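1 Jun 2022
Badonska workshop, bench notes

Hide glue, second batch from the new sack

Soaked the granules overnight in cold water in the back room. They had swelled evenly by morning with no dry cores, which the April batch had. Weighed out 600 g of water to the first pot and 700 g to the second, same weight of glue in both. Pot 1 is the one I'd use for the chair joints. Pot 2 is for sizing end grain and for the veneer on the Balogun cabinet door.

Double boiler took a long time to come up. The thermostat dial reads high, so go by the thermometer and ignore the dial. Skimmed the foam off both pots once and left them alone.

Test joints: 4 from each pot, maple offcuts, rubbed joint, no clamps. Pot 1 grabbed fast and I had to hurry the last one. It slid a little out of line before it set, so don't count that one when we break them. Pot 2 gave more time but I had to hold each piece longer. Room was cool with the door open to the yard. Should repeat with the door shut.

Pylyp Karpenko wants to try warming the parts first. Fine by me, as long as he uses the lamp and not the heat gun. The heat gun scorched the edge of a Bilbridge stretcher last time and I spent an afternoon scraping it back.
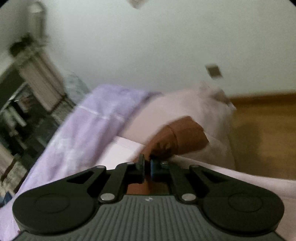 Chair job 811

Back legs are loose at both seat rails. Old glue is brown and brittle, came away with warm water and a toothbrush. One tenon has a split down the cheek, clean enough to glue shut before refitting. The front joints are tight - leave them.

Someone put a finish nail through the left rear tenon years ago. Got it out with the small pincers. Hole still to be plugged.

Still to do
- break test joints Friday, write up next to April's
- ask Plostus if the next sack is the same grade
- new brush for pot 2, the old one sheds
- plug nail hole, dry fit, then glue the back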